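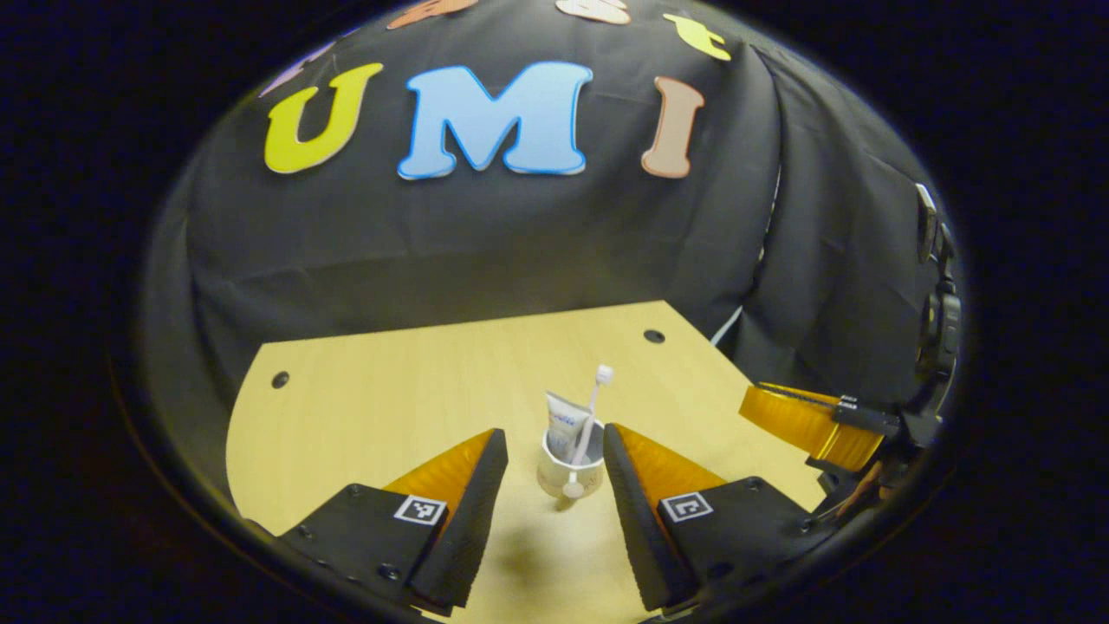 A white cup holding a toothbrush and a tube of toothpaste

A toothbrush cup, also called a toothbrush tumbler, is a small open container for keeping toothbrushes upright near a sink. Many have a handle and double as a rinsing cup. Common materials are ceramic, glass, plastic and steel.

The brush stands with its bristles up – above the rim – so that air can reach them. Toothpaste is often kept in the same cup. Water collects at the bottom, and the cup needs regular washing.

See also: Soap dish; Toothbrush holder; Bathroom shelf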